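Does co-training with old demos help towel folding?

Rhys Grimshaw
I have 200 towel demos on a two-arm setup, plus 600 older ones of other tasks. Anyone tried mixing them in?

Iolanda Pacheco
Yes, and I love this result! We trained on both sets, then ran 161 trials per policy. The mix clearly beat towels alone, mostly on the first grasp.

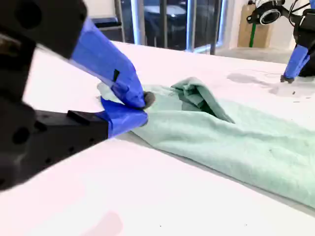
Co-training seems to pay off most where cloth does something new. Our towel-only policy got lost whenever the fabric bunched. Look at the raised fold just right of the blue fingers: shapes like that are where the mixed policy really shines. Start with half towel data per batch and go from there!

Tarcísio Sales
Worked for me too. Batch size 16, didn't tune anything.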